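Comparing two grippers in one bin

Run both grippers on the same arm, in the same bin, on the same day. Swap the arm too and you're comparing your patience.

Start with the cables. Bolt on the first gripper, jog the wrist to both ends of its travel and watch the loop. If it snags, retie it now, while you're still in a good mood. 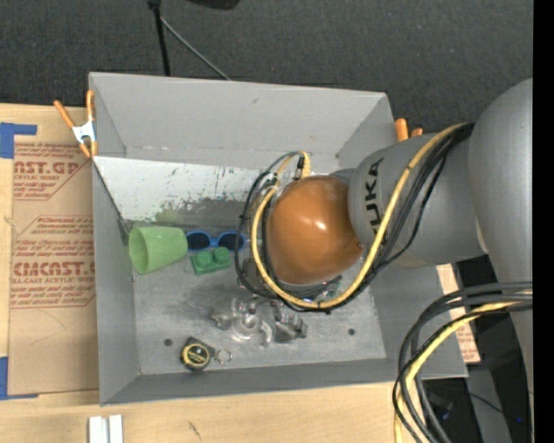 Pick objects that misbehave differently. A cup rolls, sunglasses slide, and a tape measure is heavier than any gripper salesman remembers. Clamp the bin down or it becomes one more object.

Do 20 picks per object, then reshuffle. Write down every miss, including the ones you'd call flukes. Our Zillent had 5 flukes before Guilan Lu took the pen away from me.

Now mount the second gripper, reset the tool offset and repeat. Forget the offset and the floor of the bin will remind you.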